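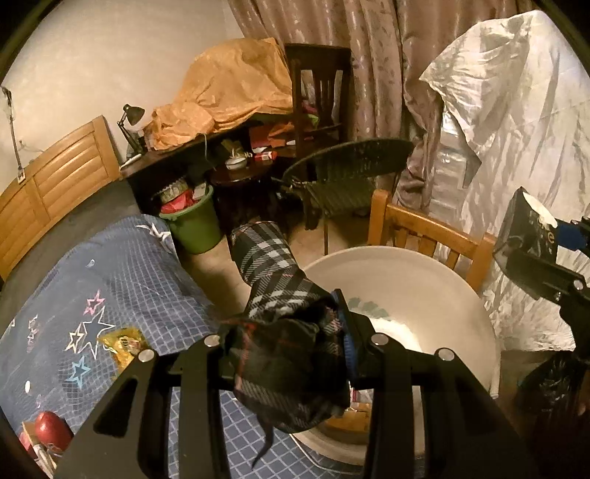 Tamihana Neighborhood Laundry Room and Swap Shelf
Minutes, 26/02/2024

Present: Keegan Whitcombe (chair), Nighat Magsi, Wekesa Mwakyusa, Arsalan Bugti (minutes)
Apologies: Rezaul Begum

1. Last minutes
Read and agreed. One fix: the soap order went to Vinico, and the December minutes had Flindanis.

2. Swap shelf
Nighat reported and it was all good news! The shelf has been up for 3 months and 44 households have now signed the book. Kids' coats go the same day they come in. Grown-up shoes hardly move at all, so we will stop taking them until spring. Wekesa would like a hanging rail next to the shelf. Everyone loved this. Keegan has a spare one in his garage and will bring it over.

3. Opening hours
Long talk on evenings. Arsalan asked for a late night for people on shifts, and Nighat offered to hold the key — thank you, Nighat! We will try it until the next meeting and then look at the sign-in book. The 90 minute slots stay as they are.

4. Dryer two
Still squeaking. Nirkis came out and looked at the belt, and quoted $90 to replace it. Agreed to go ahead. Wekesa to call them.

5. Mending night
The last one was such a fun evening, with people staying well past closing to finish hems and patch knees. Rezaul sent a note asking for better lamps and more black thread. Agreed to both. Nighat wants to try a darning lesson next time and will put up a sign-up sheet by the door.

6. Any other business
The lost and found box is full again. Anything left at the end of the month goes on the swap shelf.
Arsalan needs the spare key back from whoever has it.

Next meeting: same room, date to be sent out by Keegan.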